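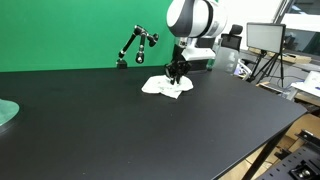

Drundix Flour Sack Towels, Pack of 8

I've been selling kitchen linens out of my shop in Wesstead for long enough to get fussy about them, and these are the towels I take home myself. They're plain cotton, big, thin and very thirsty. If you grew up with a grandmother who baked, you probably know the kind!

New ones feel a little stiff and papery. Please don't judge them yet. Wash them warm with regular detergent, skip the fabric softener (it coats the cotton and then the water just rolls around on top), and tumble dry. After two washes they start drinking up water properly, and by the fourth they're soft enough for wine glasses.

What I use mine for: drying dishes, covering bread dough, straining yogurt, wrapping washed lettuce before it goes in the fridge, wiping the dog's feet. I keep the dog ones in a separate drawer, and yes, they have a stitched D in the corner so my husband stops drying plates with them.

Details
Material: 100% cotton, plain weave
Edges: hemmed on all sides, hanging loop in one corner
Color: white
Pack: 8 towels
Item number: 512
Care: machine wash warm, tumble dry medium, bleach is fine once in a while

They do shrink a bit the first time through the dryer, mostly lengthwise. They also wrinkle like crazy. I fold mine straight from the dryer while they're still warm and call it done, but Rasa Kļaviņa, who runs the shop with me, irons every single one. Hers look better.

Can I get them printed? Yes - we send them out to Tronport and they do one color on one corner. The minimum is 4 packs and you should allow two weeks. Send me your artwork as a black and white file and keep the lines fairly thick, the weave is too open for tiny lettering. Printed towels can't be returned unless we messed up.

Are they lint free? Pretty close after the first few washes. Straight out of the pack, no. Don't use a new one on a mirror.

Do you sell singles? We used to, and we may again in March. For now it's the full pack only.

If you want something heavier for hot pans, look at the Kazlauskienė linen towels instead. These are too thin for that and you will burn your fingers - I have.

Shipping is free on 2 packs or more. Questions go to Kaja Lukoševičius, that's me, through the contact form.

Page updated 27 September 2024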